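Trollgate 2 Portable Basketball System

Item status: in stock, ships in two cartons
Range: Trollgate outdoor
Suits: driveways, schoolyards, club training courts

The Trollgate 2 is a full-height portable hoop for players who have outgrown a junior system but don't want to dig a hole for a fixed post. The ring adjusts from junior height to the regulation 3.05 m, and the base rolls on two wheels when you need the driveway back.

It replaces the first Trollgate. The base is wider at the front, the pole sections are thicker, and the backboard is now clear polycarbonate on a steel border. If you own the older model, the new backboard will not bolt to your pole. The ring and net will.

Backboard and ring

The board measures 1,320 mm across. That is narrower than a full competition board, so bank shots from the wings will feel a little tighter than they do at a stadium. For shooting practice and three-on-three it is plenty.

The ring is solid steel with a spring-loaded breakaway mount. It gives under load and comes back to level. It is meant to cope with the odd grab at the rim, but it is not rated for hanging, and damage from hanging is not covered under the warranty. A white all-weather net is included. Net loops are the closed type, so there are no hooks to catch fingers.

Height adjustment

A crank handle on the back of the pole raises and lowers the board. Turn clockwise to raise. The height sticker on the pole shows the ring height, measured from the ground the base is standing on. Remove the handle when you're done if small children use the area. It clips to the inside of the rear strut.

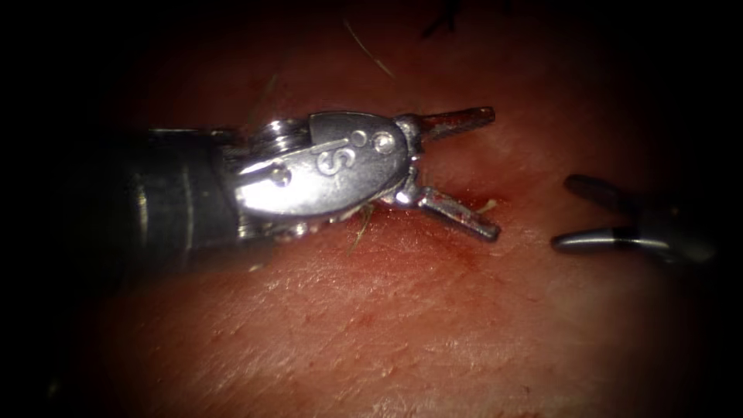

Instrument shaft and metal wrist, marked with an S

Base and ballast

Fill the base with water or dry sand before you fit the backboard. Sand is heavier and doesn't evaporate, but it is slow to pour and hard to get out again. If you fill with water and live somewhere that freezes, drain it before winter or add a pet-safe antifreeze. A base that has split from ice can't be repaired.

Check the water level every few weeks in warm weather. The cap has a rubber washer, sold separately if you lose it.

Never leave the system standing with an empty base. In strong wind, lower the board to its lowest setting, or lay the whole unit down with a second person helping.

Assembly

Allow an afternoon. You will need two adults, two adjustable wrenches, a socket set and a stepladder. The bolts are bagged by step and the bags are numbered to match the manual. Don't fully tighten anything on the pole until all 3 sections are together and straight.

The most common phone call we get is about the lower struts. They look the same but there is a left and a right. The bend goes toward the base.

If you would rather not build it yourself, Barrett Thibodeaux handles installation bookings for metro addresses. Ask for a quote at checkout. Old systems can be taken away at the same visit if they have been drained and emptied of sand.

What's in the cartons

Carton A: base, wheels, axle, struts, pole sections, hardware bags, manual
Carton B: backboard, ring, net, crank unit, handle, height sticker

Balls, pole padding and ballast are not included. The Meder pole pad fits this model and covers the lower two pole sections. The Loureiro pad is cut for square fixed posts and won't close around this one.

Warranty and parts

The pole, base and ring are covered for two years in home use. School and club use is covered for one year. Nets, padding and stickers are treated as wear items. Surface rust on the bolt heads is normal near the coast – a wipe with light oil now and then will slow it down.

Keep your receipt. For parts, have the code from the label under the base ready, and note it down before you fill the base, while it's still easy to tip over.

Customer comments

"Bought for our under-14s to use beside the main court. Easy enough to wheel out, though you want two people on grass. The crank is stiff for the first week." – Aurelio Gallardo

"Good ring, solid sound off the board. Instructions for the struts could be clearer." – Ognjen Kolev

"We had a Fonetti hoop before this and it wobbled at full height. This one moves a bit too but settles quickly. Courier left carton B a day late." – Arne Teuber

Delivery

Both cartons are sent together but can arrive on different days. Carton A needs two people to lift. Regional orders can take up to 2 weeks, longer in January when the warehouse runs on short hours. We don't deliver to post office boxes.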